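Methods and Evaluation > Manipulation > Shadow-randomised training: results of the basket placement study

Trernska Manipulation Forum
7 replies

Gruveline_Lab
Posted Saturday, October 2, 2021

Members will recall that in July our group circulated a proposal for a study on learned placement under uneven lighting. The study is now complete, and we would like to set out the method and the main result before the written report is released. Comments are invited, in particular on the evaluation procedure, which differs in one respect from the practice agreed on this forum.

The question was a narrow one. A policy trained on demonstrations will often reach for the wrong point when the light over the table changes, and the usual remedy is to collect more demonstrations under more lights. We wished to know whether the same benefit could be had by altering the shadows in the recorded pictures and leaving the demonstrations themselves as they were.

The task was to pick up a small pink object and place it in a dark woven basket on a white table. We collected 218 demonstrations by teleoperation, all under one arrangement of the lamps. Two policies were then trained from the same data. The first, which we call the plain policy, saw the pictures unaltered. The second, the shadow policy, saw them with soft grey patches added at random positions and strengths, drawn afresh at each training step. Both were given the wrist view and the fixed view together, and both were trained for the same length of time.

The wrist view deserves particular attention. Soft shadows of the basket, the object and probably the arm lie on the same white surface, and some of them are larger than the object that is to be grasped.
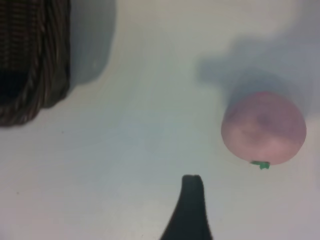 Chunhua Bai writes that the choice of a white table may have decided the result in advance. A grey patch pasted on a plain white surface looks very much like a real shadow. On a patterned cloth or a wooden bench it would not, and the policy might simply learn to ignore the patches as foreign matter. She asks whether any trials were run on another surface, and if none were, whether the title of the report will say so.

Gruveline_Lab
Reply to Chunhua Bai's message

We accept the point. No trials were run on any other surface, and the title will be amended to refer to plain tables only. We would add that the patches were multiplied into the picture, so that any texture beneath them is kept. Whether that is enough on a patterned cloth is a matter for a further study.

The evaluation was carried out as follows. Each policy was given 40 trials under the lamp arrangement used in training, and 40 trials under a second arrangement in which the main lamp had been moved to the opposite side. A trial was counted as a success if the object was inside the basket and released at the end of the permitted time. Partial credit was not given. The starting positions were drawn once, printed, and used for both policies in the same order.

Under the training light there was no difference that we would care to defend. Under the moved lamp the plain policy failed in more than half of its trials, and the shadow policy in fewer than a quarter. Nearly all of the plain policy's failures were of one kind: the fingers closed beside the object, on the side where the shadow was darkest.

orozco_bench
Posted in reply

Thank you for setting this out with care. I have to disagree with the way the comparison has been framed, however.

The relevant alternative for most of us is a short additional session of demonstrations under a second lamp. It costs an afternoon. If the shadow policy is only compared with a policy that has never seen a second light, it is being compared with something that few laboratories would put into use. We found at Orozco that quite a small number of extra demonstrations under the second light removed most of this type of error. I would want to see that as a third column in the table before drawing any conclusion about whether the method is worth the trouble.

I would also ask for the failures to be listed one by one in an annex. "Nearly all" is not a figure.

Teodoro Espinoza
Posted in reply

I support the request for an annex, but I do not share the objection to the comparison. The authors asked whether altered pictures help when the demonstrations are fixed. Plenty of us inherit data that cannot be added to, either because the arms have been taken down or because the operators have moved to other work. For those groups an extra afternoon is not on offer, and the comparison as made is the useful one.

My own concern is with the length of training. Both policies were trained for the same time. The shadow policy sees a different picture at every step, and one would expect it to need longer. If it was stopped early, the benefit may be larger than reported. If the plain policy was trained past its best point, the benefit may be smaller. Were earlier checkpoints tested?

drutent_m
Posted in reply

I have one question of procedure. The post says that the trials used printed starting positions in the same order for both policies. Were the two policies run on the same day, one after the other, or was each trial run in pairs? At Drutent we have seen success rates drift over the course of a day for reasons that had nothing to do with the policy (a finger pad working loose, daylight through a blind). We now alternate the policies trial by trial and the person resetting the table is not told which is running. It is slower, but it has ended a great many arguments.

Gruveline_Lab
Reply to the three preceding messages

We shall take these in order.

On the third column: we agree that it would be of value, and orozco_bench is right that many readers will want it. We do not agree that its absence makes the present comparison unsound. The report will state plainly that the study concerns fixed data. If time on the arms can be found we will collect the additional demonstrations and report them separately.

On checkpoints: yes. Each policy was saved every 3000 steps, and the last 2 saved versions of each were tested under the moved lamp. The plain policy was slightly better at the earlier version and the shadow policy slightly better at the later one, so Mr Espinoza's expectation seems to be correct in both directions. The figures in our first message are for the final version in each case. The earlier ones will be given in the annex together with the list of failures.

On procedure: the policies were alternated in blocks, with a change after every five trials. The person resetting the table did know which policy was running. This is the respect in which we departed from the forum's agreed practice, and it is a fair criticism. The reason was a practical one - the same person was responsible for loading the policy and for placing the object - and we will separate the two duties in any further work.

The working arrangement may make the matter clearer. Two arms share the table, with the basket between them. Only one arm is needed for this task, but both were left under power during collection and evaluation so that the fixed view would stay the same, shadows included.
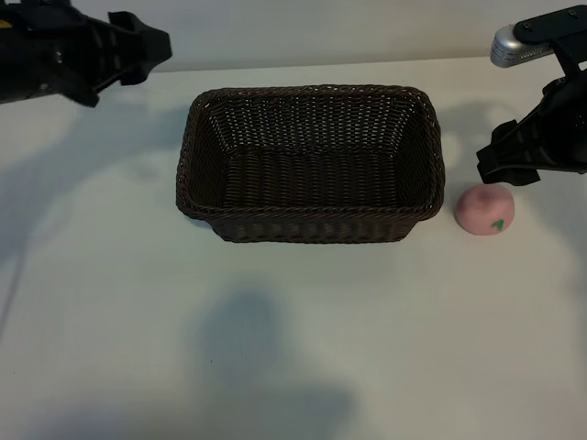
The idle arm was held at its resting pose by the ordinary position controller, and its joint readings were recorded along with the rest. We then trained a further version of each policy with those readings removed, to be certain that neither was making use of them. The results did not change in any way that we could measure.

Two smaller matters were raised with us by private message and may be of general interest. The added patches were never permitted to cover the whole picture, and their edges were always blurred. Early tests with hard edges gave a policy that hesitated above the table and often ran out of time. The strength of the patches was also limited so that the inside of the basket, which is dark to begin with, did not become fully black. We lost nearly a fortnight to the second of these before we looked at the altered pictures by eye, and we would advise others to do so on the first day.

orozco_bench
Posted in reply

I am grateful for the fuller account. I maintain my position on the third column and would prefer that the report wait for it. A reader who sees only the summary will take away that altered pictures are a substitute for varied lighting, and the study does not show that. The remark about fixed data will be on page four and will not be read.

I withdraw the comment on "nearly all", provided the annex appears.

On blinding, I am closer to drutent_m. Placing by hand an object that can roll leaves room for a good deal of unintended kindness, printed positions or no. Which way round the leaf or stem is facing is one such choice. Was it fixed?

Gruveline_Lab
Posted in reply

It was not fixed. The printed sheet gave a position only, and the object was set down whichever way it came to hand. We will check the recordings and code the facing direction for every trial, which can be done from the opening picture of each. If the two policies were given noticeably different mixtures we will say so in the report.

We will also move the statement on fixed data into the summary.

The draft annex will be placed in the shared folder for members once the coding has been done. Requests for the patch settings may be sent to the group in the usual way.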